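About Tivach

Tivach is a calibration and repair laboratory for laboratory balances, industrial scales and reference weights. We operate from a single site and serve pharmacies, food packers, grain buyers and university teaching labs.

The company was started by Dennis Makori and Buppha Saithong, who had both worked in the service department of a scale dealer. The original work was field repair of truck scales. Bench calibration was added when customers began asking for certificates with stated uncertainties, and it now accounts for most of our jobs. Last year we issued 1,823 certificates.

Scope of work

Analytical and precision balances up to 10 kg
Bench and floor scales up to 600 kg
Weight sets, 1 mg to 20 kg
Load cell replacement and indicator repair

We do not service medical patient scales or in-motion checkweighers. Requests for those are returned with the contact details of a suitable shop.

Method

Balances are tested for repeatability, eccentricity and linearity in the condition received, then again after any adjustment. Both sets of readings appear on the certificate. If no adjustment was made, the second column is left blank and marked as such. Weights are compared by substitution against our reference set after at least 24 hours in the weighing room. Room temperature, pressure and humidity are logged for the whole period.

Records are kept in Pluma, our in-house job system, written and maintained by Decha Sriwong. Customers with an account can download past certificates by serial number. Paper copies are available on request.

Premises

The laboratory is at the rear of the Wattanapong building, ground floor. The weighing room is on a separate slab from the workshop, and its door stays closed during comparisons.
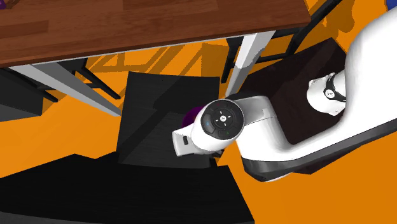

Receiving is open from 8:00 a.m. to 4:30 p.m. Items over 30 kg need a booked slot. Please remove weighing pans and draft shields and pack them separately. Normal turnaround is 3 working days for balances and longer for weight sets above 165 pieces. The laboratory closes for its own reference checks in April.

Staff

Felista Ogola, technical manager. Signs all certificates.
Daranee Ratanaporn, receiving and scheduling.
Decha Sriwong, records and software.
Dennis Makori, field service.
Buppha Saithong, mass laboratory.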